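4.3 Unpacking and sorting the packing materials

Clear a floor area next to the bed before opening the carton. Keep 400 mm free on each side.

1. Cut the tape along the center seam. Set the blade to a depth of up to 13 mm.
2. Fold all four flaps outward.
3. Lift out the foam blocks first. Hold each block by its solid end - the end with the hole tears under load.
4. Take out the clear bags one at a time. Check each bag for small parts before setting it aside.
5. Leave clothing and soft bags in the carton until all foam and plastic is out.
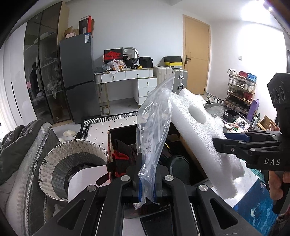

Figure 4-3. Foam block and clear zip-lock bag held above the open carton.

6. Place foam and bags in separate piles. Do not put either in the laundry basket.
7. Move garments to the wardrobe shelves, heaviest items lowest.

NOTE: Keep one full set of foam for returns. Flokport does not accept cartons packed with paper only.

CAUTION: Plastic bags are a suffocation hazard. Keep them away from children and pets.

CAUTION: Foam beads cling to bedding and rugs. Vacuum the area before going on to 4.4.

Rev. 2020-05-31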